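Lollitz Composer Study Kit, Level 1 (ages 6 to 10)

Home > Homeschool > Music Appreciation > Kits

Item 774
In stock, ships from our Trelcombe warehouse
$55.00

Twelve weeks of composer study in one box. Open and go. No music background needed, no piano needed, no singing in front of anybody unless you want to.

Six composers, two weeks each. One short listening piece a day, four days a week. Day five is open - catch up, listen again, or skip it. Lessons run 15 minutes for the little ones, closer to 25 if you do the notebook page too.

What's in the box

Parent guide, spiral bound, lies flat
Student notebook (one - order extras below if you have more than one kid)
Six composer portrait cards, heavy stock
Timeline strip, folds out, tape it to the wall
24 listening cards with the track number on the front and two things to listen for on the back
Rhythm cards, set of 30
Download code for all tracks, inside front cover of the guide

No CD anymore. We stopped including it with the June printing. If you really need one email us, we have a few left from the old run and will throw one in till they're gone.

How a week goes

Day 1, read the composer page out loud. It's short. Play the first track while they color the portrait page.
Day 2, second track, listening card. Kids raise a hand when they hear the tune come back.
Day 3, rhythm cards. Clap it, then tap it on whatever is handy.
Day 4, notebook page. Younger ones can draw, older ones write a sentence or three.

Rhythm days need nothing special. Wooden spoons, a pair of pencils, an oatmeal box, any small saucepan. A pan and its lid give you a low sound and a high one, and cards 19 to 30 are written in two lines for exactly that. Glass lids, go easy, use a pencil eraser or a fingertip. 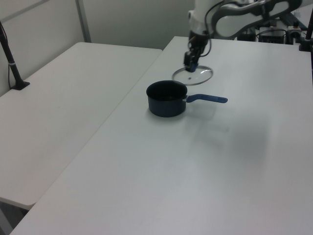 Glass lid and small navy saucepan.

If you would rather have real instruments, the Beltura hand percussion bag goes with this kit and uses the same cards. Sold seperately, see Add-ons.

Level 1 or Level 2?

Level 1 if your child isn't reading music yet. Level 2 starts with note names on page one and moves faster. Kids 9 and up with a year of lessons behind them usually go straight to 2. Mixed ages, get Level 1 and add the Level 2 notebook for the older one. Same composers, same order, so everybody listens together.

Not sure? Sample week is free, link at the bottom of the page. Print it, try it, then decide.

About the guide

Written by Estrella Rosales, who taught elementary music before homeschooling her own three. The guide is scripted where it helps and loose where it doesn't. Pronunciation for every name. Answers for the listening cards in the back, becuase parents miss things too.

Second edition changes: bigger type in the student notebook, timeline strip now goes all the way past 1950, two tracks swapped for better recordings. Old notebooks still work with the new guide except weeks 7 and 8, page numbers are off by one there.

Add-ons

Extra student notebook, $11
Level 2 notebook, $13
Beltura hand percussion bag (shaker, two tone blocks, small drum), $38
Olvera blank staff paper pad, 55 sheets, $6
Replacement rhythm cards, $9

Specs

Box 12 x 9 x 3 inches. Guide 148 pages. Notebook 96 pages, black and white, OK to copy for your own family. Co-ops need one notebook per student, or ask for the group license. Tracks are MP3, total download 800 MB, so do it on wifi.

Shipping and returns

Flat rate $7 in the lower 48. Orders usually go out in two business days. Returns within 30 days if the download code hasn't been used. Used code, we can still exchange the printed pieces if anything came damaged - just send a photo.

Charter school purchase orders welcome. Put the PO number in the notes box at checkout and pick "bill my school." Don't pay with a card first, it makes a mess on our end.

Also in this line

Lollitz Composer Study Kit, Level 2
Lollitz Folk Songs for the Morning
Lollitz Instruments of the Orchestra, card set

Page updated 2026-01-08
Free sample week (PDF) | Group license form | Ask a question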